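Subject: Re: [manip-tools] Hand-held gripper kits, anyone using them for cloth?
Date: 2 November 2021

On Monday the Sanitz group wrote:

> We have a quote from Gadis for two hand-held gripper sets and have to
> say yes or no before the December order closes. Our work is mostly
> laundry and bedding. The sales sheet shows people moving cups and
> blocks, which doesn't tell us much. Has anyone on the list had the
> kit long enough to say:
>
> - how tiring it is over a full session
> - whether it can pick up thin fabric from a soft surface
> - what you get for the service plan
>
> We are also looking at the Charpentier kit, but they can't send a
> demo unit until next year.

We have had the Gadis kit at Wurnville for 16 weeks, on a paid trial. It is one pair of grippers, a charger, the head mount and the desktop software. I'll take your questions in order and then add a couple of things you didn't ask.

Tiring: yes, more than I expected. The weight is all in front of the hand, so you feel it in the wrist first. Our people do 34 minutes and then swap. We tried 60 at the start and the last part of each session was poor, with a lot of short grabs and dropped corners. If you only have one operator, plan the day around that.

Thin fabric from a soft surface: it works, but you have to learn it. On a hard table the lower finger slides under the edge of the cloth and you close. On a bed there is nothing to slide against, and the jaws tend to take a fold of whatever is underneath along with the cloth. What helped us was coming in at a low angle and pinching a raised fold near the middle, then using the other hand to find a corner once the cloth is up. A towel is easy this way. A thin T-shirt is still hit and miss. Our bed setup, from the operator's side: 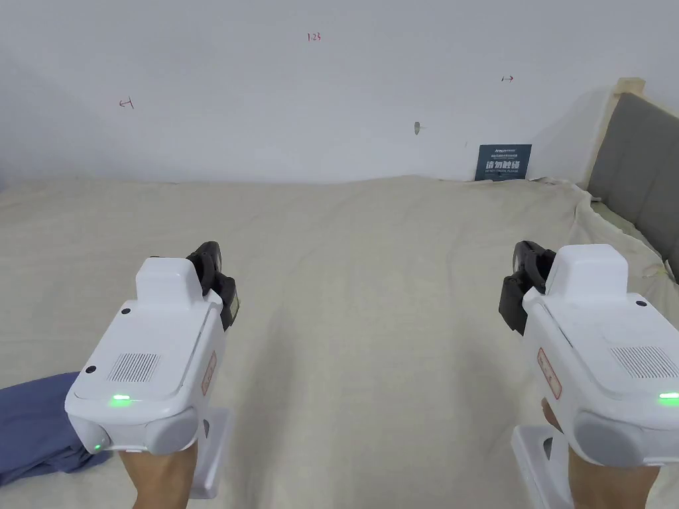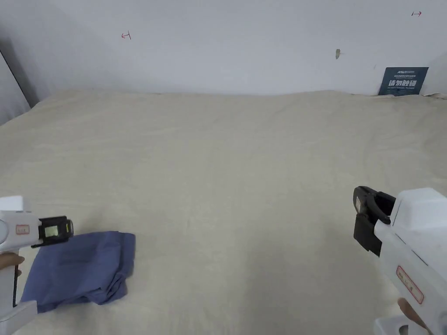 A fleece or any other plush cover is the worst case for this. If you can choose, start your people on a tight cotton sheet and move to the fleece later. I would also ask Gadis about the softer finger pads. They are not on the price list, but they sent us a set when we complained, and the grip on thin cotton got better right away. The pads wear at the tip and we are on our second set.

Service plan: we took the basic one. You get phone support, one calibration a year and a swap if a unit dies. We had a unit die in week five (it would charge but not start) and the replacement came in 2 days. I have no complaints there. The calibration means sending both grippers back, so you are down for as long as that takes. The higher plan gives you a loaner pair in the meantime. For a group that runs every day I think the loaner is worth paying for. We don't, so we skipped it.

Things you didn't ask:

The software is the weak part. It names files by start time only, and if the two hands start a second apart you get two names and have to match them yourself. We wrote a small script for that and I can send it. Export is slow on long takes. An update was promised over the summer and we are still waiting for it.

Left and right are not interchangeable. They look alike on the shelf and we mixed them up more than once. We now keep them on separate hooks.

The jaw opening is fine for clothes, socks, pillowcases and so on. It is not wide enough for a rolled-up comforter, so if bedding for you means the thick stuff, borrow a pair before you sign.

On Charpentier, I have only held theirs at a trade show. It is lighter, and the trigger is shorter, but the jaws felt loose side to side. I wouldn't judge it from that. If weight is your main worry it may be worth the wait — for cloth I would want to see it pinch a thin shirt off a mattress first, and I'd ask them to show you exactly that.

We plan to buy the pair we have when the trial ends. If you come by Wurnville before your deadline you can use ours for an afternoon. Bring your own laundry, the stuff you work with every day, and write to me off list for a time.

—
Wurnville bench, home tasks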